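Zoltgate Bridge

The Zoltgate Bridge is a cable-stayed road and foot crossing of the Asska, a tidal river with a wide mouth and a poor reputation among engineers. It links the port district of Farkeo, on the north bank, with the former brickfields of Soylu on the south. The bridge is 516 meters long between abutments and replaced a chain ferry that ran when the tide, the chain and the crew were in agreement.

Background

A fixed crossing was first proposed when Farkeo was still a fishing town. Early plans called for a swing bridge, then a tunnel, then a swing bridge again. Each produced a handsome set of drawings, several of which now hang in the Farkeo town hall, where they can be admired at no risk to the public purse. The tunnel plan came closest to being built. Test borings found soft gray silt to a depth that the surveyors' report calls "discouraging," and the money went to a new fish market.

The present scheme dates from the closure of the Soylu brickworks, which left the south bank with plenty of land and few ways of reaching it. The road detour upstream through the Asska valley was long enough that some Soylu residents claimed to find it quicker to move.

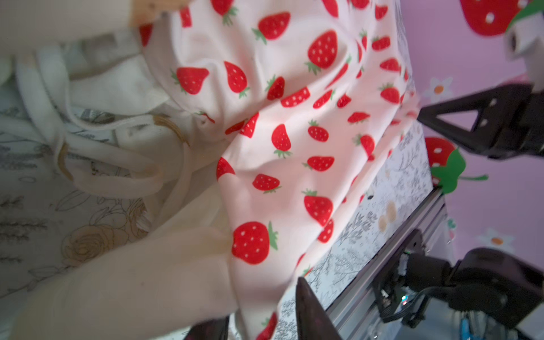
Design

The main span measures 394 meters and hangs from a single concrete tower on the Soylu side, where rock lies close to the surface. Placing one tower off-center spared the builders from founding a second in the silt. It also gave the bridge its lopsided profile, described in the planning papers as "dynamic" and in the local press as a coat hanger. Steel cables fan out from the tower in two planes. The shorter back-stays are anchored in a concrete block buried under the southern approach.

The deck is a steel box girder with one traffic lane in each direction and a shared path on the seaward side. The path was placed there for the view. The wind comes from the same direction, and a solid windscreen was later fitted along the most exposed stretch, which dealt with both.

Construction

Work began with the tower foundation. Deck sections were built at a yard in Farkeo, floated out at slack water and lifted into place by a floating crane with a capacity of up to 400 tons. Lifting was limited to short periods on either side of the turn of the tide. During the first season the crane spent much of its time moored off the fish market, where it became a popular backdrop for wedding photographs.
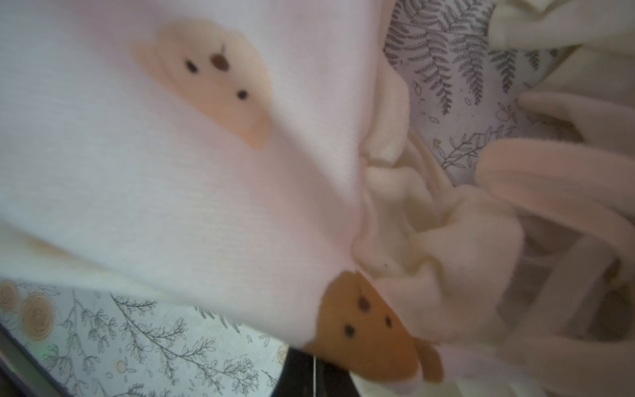 The final deck section proved slightly too long for the gap it was meant to fill. The steel had expanded during a warm May, and the crew waited for it to cool overnight before lowering the piece into position at 4 a.m. Contract documents record the delay as "thermal." The chain ferry made its last run soon after the opening and broke down halfway.

Operation

The bridge is toll-free for pedestrians and cyclists. Motor vehicles pay in the southbound direction only, an arrangement that has made the old valley road surprisingly busy with traffic heading south. Trucks are turned back in high winds, and the whole deck is closed when gusts pass a higher limit. There have been 3 full closures for ice falling from the cables, after which the upper stays were fitted with sliding collars that scrape them clean.

Maintenance is handled from a traveling platform slung beneath the girder. The platform was delivered in the wrong shade of green and has been left that way.
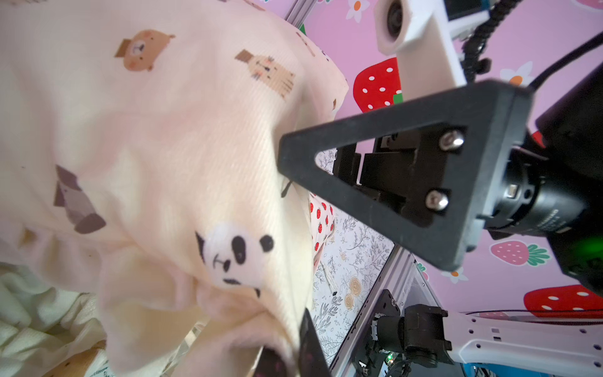 Knit fabric with a printed pattern of animal faces, including a panda.

See also

Asska valley road
Farkeo fish market
Soylu brickworks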